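Speaker notes: Tundero gripper kit, evaluation summary
Dardo Valdebenito
16/09/2026

Opening. State the scope first. The talk covers the Tundero two-finger kit as sold: gripper, wrist camera, mounting hardware, control library. It does not cover the arm. Questions on arm selection go to the end or to email.

We bought the kit at list price in April. Tundero answered support tickets during the evaluation and had no sight of these notes before today.

Slide 2, what the kit is for. The vendor sheet describes it as a light-duty gripper for bench work: picking, placing, pressing, turning small items over. Target buyers are labs and small assembly shops that already own an arm and want a hand with a camera on it without designing a bracket. Mention that the competing kit from Plutance ships without a camera, so the price comparison on slide 9 includes one bought separately.

Slide 3, installation. One person, one afternoon. The mounting plate goes on first, then the finger assemblies, then the camera. Two points for anyone repeating this:

The cable exit on the camera faces the wrist. If the arm has a thick last joint, route the cable before tightening anything.

The printed manual and the PDF disagree on bolt torque. Tundero support confirmed the PDF value. The printed manual was still wrong in the box we received as a spare.

Slide 4, the fingers. Parallel linkage, grooved pads, both pads replaceable with a hex key. The grooves run across the face of the pad, which suits upright cylinders and is less good on thin flat parts. A card lying on a table is close to impossible without a fixture. Say this plainly; the vendor sheet lists "sheet goods" and the audience will have read it.

Slide 5, test tasks. We kept the tasks dull on purpose. A bottle of water, a push button, a table. The bottle is a deformable load with a label that changes the friction partway up. The button needs a short downward motion with a clear end point. Both are cheap to replace and easy to describe to someone who wants to run the same test.

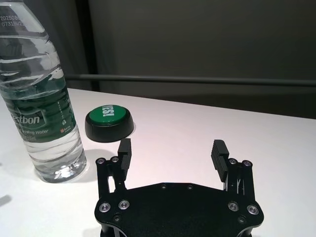

The task order matters more than we expected. With the bottle standing beside the button, the planner has to keep the open fingers clear of one object while approaching the other. The library treats the gripper as a box by default, and the default box is too generous. Approaches that would have cleared the bottle were rejected as collisions. Shrinking the box in the config file fixed most of these. The setting is in the advanced section and has no entry in the manual.

Slide 6, results. 200 bottle attempts, 600 button presses, same operator throughout. Of the bottle attempts, 17 failed. Read the breakdown off the slide and do not round. Most failures came from the pads closing on the lower edge of the label, where it slid against the plastic. Raising the grasp point removed that class of failure in a short rerun, but the rerun is not in the figures.

Button presses had no missed contacts. There was a handful of double presses, all with the force limit at factory setting. Lower it before the first run.

Slide 7, wrist camera. Pause here, since most questions in the dry run were about this.

Field of view takes in both fingertips and enough table to line up an approach. The gripper body occupies a good part of the lower image at all times. Any vision code has to mask it, and the supplied mask file assumes the fingers are open. With the fingers closed it leaves part of the pads unmasked, and our detector picked them up as objects until we drew a second mask.

Clear plastic is hard for it. Bright streaks on a bottle move with the wrist, and depth estimates on clear areas were unusable. On the label they were fine. Anyone planning to handle clear containers should aim for the label or add an external camera.

Slide 8, wear. After 80 hours of running, the pads showed light polish on the upper grooves and no tearing. Linkage pins had no play that we could measure. One camera connector worked itself loose and was fixed with a cable clip from stock.

Slide 9, cost. Kit, spare pads, one year of support. The Yeh adapter is needed for older flanges and is priced separately; check which flange you have before ordering. Support renews automatically unless canceled in writing.

Slide 10, recommendation. Buy if the work is light, the parts stand up on their own, and someone on staff is comfortable editing config files. Wait if the work involves thin parts or clear parts with no label. Tundero says a revised manual is in preparation and gave no date.

Leave slide 10 up during questions. Raw logs are available on request. Backup slides 11 to 13 have the force plots, skip unless asked.

Related items
Truvwood bench fixtures: short review
Plutance two-finger kit, first look
Masking a wrist camera: notes and sample config
Yeh flange adapters, fit table
Tundero control library, change list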